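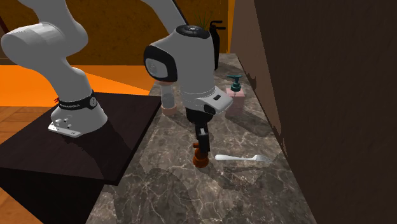 How I clean and reseal my stone countertop

I put this off for a whole winter and then did it in one evening, so if you're dreading it, please don't. It's mostly waiting. You wipe something on, you go watch TV, you wipe it off.

First, find out if your counter even needs it. Drip a spoonful of water on the stone near the sink (that's where mine always goes first) and leave it for 6 minutes. If it's still sitting up in a bead, put the kettle on and forget about this page until next year. If there's a dark patch under it when you blot it up, you need to reseal. Do this in a few places! My counter by the stove was fine and the bit by the faucet was drinking water like a houseplant.

What you'll need:

Dish soap, the plain kind
Baking soda
Plastic wrap and masking tape
A pile of old cotton T-shirts, cut up
A penetrating sealer for natural stone
Gloves, and a window that opens

I used Prisard sealer because the hardware store had it. My sister swears by Mirimo, but it smelled too strong for my little kitchen. Check that the label says it's for your type of stone, and that it's okay for food areas once it has cured.

Clean it properly. Move everything off, including the toaster you think you can work around. Warm water, a squirt of soap, wipe, then rinse with a clean cloth and rinse again. Soap film is the enemy here. No vinegar and no lemon, especially if you have marble or anything you're unsure of, as the acid can leave dull spots that won't wipe away.

Deal with stains now. Anything you leave gets sealed in. For oil, I mix baking soda with a bit of water until it's like peanut butter, spread it over the mark, tape plastic wrap on top and leave it overnight. My olive oil ring took 2 rounds. Rinse it all off and let the stone dry for a full day. I know, I know, but sealer doesn't soak in well if the stone is still damp.

Try a hidden corner. I did mine behind the bread bin. Some sealers darken the stone a touch, and it's nicer to find that out back there.

Seal it. Work in patches you can reach without stretching. Wipe on enough to make the surface look evenly wet, then wait however long your bottle says. Mine said ten minutes. Then buff off every last bit with a dry cloth, and swap cloths when they get tacky. I missed a stripe along the backsplash and it dried into a cloudy smear. A little fresh sealer rubbed over it loosened the smear and I could buff it away, phew.

Keep it dry overnight, then do the water test again. If you get beads, you're finished. Lay the used cloths flat outside to dry before you throw them out if the sealer was solvent based, because balled-up rags can heat up.

Day to day I just use soapy water and a soft cloth, and I wipe up wine and coffee right away. Mostly.

Comments (3)

tokarz_kitchen
Does this work on quartz? Ours is the engineered kind.

Radosław Chmielewska
@tokarz_kitchen Engineered quartz normally doesn't need sealing, so check with whoever made it first. I did my granite this way and the peanut butter tip was spot on.

deb in the hills
Forgot to wait the full day after the paste and had to start over. Listen to her, people!

Related posts

Getting hard water crust off a faucet
Brustton wood oil: my cutting boards one year on
How to recaulk a sink without crying
What I keep under the sink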